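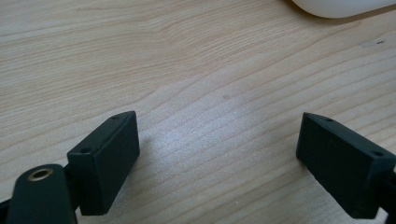 Accueil Opinions Société Culture Archives S'abonner

Rendez-nous les guichets

Par Magnus Geddes

Vingt-cinq minutes au téléphone pour changer une adresse. Une adresse ! Je note l'heure, je fais ça maintenant, vieille manie. Musique, message, musique. Puis une voix qui me renvoie vers le site. Le site, lui, me renvoie vers le numéro. J'ai raccroché, j'ai fait du café, j'écris ceci en vitesse avant que la colère retombe.

À Birthorpe, le bureau a fermé en août. Une affichette sur la porte, un lien à recopier à la main, long comme le bras. Le plus proche est maintenant à Dumside, ouvert le matin, sur rendez-vous. Et le rendez-vous se prend en ligne, évidemment. Ma voisine n'a pas d'ordinateur. Elle a 84 ans et un téléphone à touches, qui marche très bien merci.

On me dira que ça coûte cher, un guichet. Oui. Une route aussi.

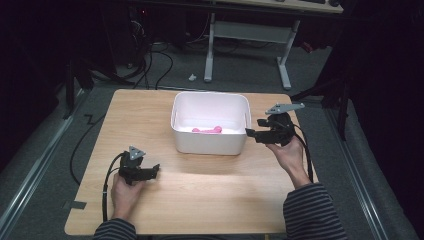
Ce qui m'agace le plus c'est le vocabulaire. On ne ferme plus, on « redéploie ». On n'attend plus, on est « pris en charge ». Mon dossier porte le numéro 784, je le connais par coeur, je l'ai dicté à quatre personnes différentes, toutes aimables, toutes incapables de l'ouvrir. Pas leur faute. On leur a donné un écran et un texte à lire, point.

Justinas Lapiņa a tenu le guichet de Birthorpe pendant des années. Je lui ai demandé ce qu'il faisait de ses journées. « Je lisais le courrier des gens. » Voilà. Les lettres qu'on ne comprend pas, les cases qu'on n'ose pas cocher, le papier qu'on a peur d'ouvrir seul. Aucun formulaire ne fait ça. Il voyait aussi qui ne venait plus, et il passait un coup de fil. Essayez de mettre ça dans un tableau.

Je ne suis pas contre l'écran. Je paie mes impots en pyjama, très content. Mais quand l'écran cale - nom mal orthographié, pièce refusée sans motif, mot de passe expiré - il faut quelqu'un derrière. Quelqu'un qui peut décider un petit truc. Corriger une lettre. Tamponner.

Le village a signé, plus de 396 noms sur la pétition, pour un bourg de notre taille c'est pas rien. Réponse reçue : un courriel automatique. Avec un lien vers une enquête de satisfaction. J'ai mis un sur cinq, et dans les commentaires j'ai demandé qu'on me rapelle. J'attends toujours.

Alors une demande, modeste. Deux matinées par semaine, une table, deux chaises, une personne qui a accès aux dossiers. Sans rendez-vous. La salle existe, à côté de la mairie, elle est chauffée. Qu'on commence par là et on reparlera du reste après.

67 commentaires Partager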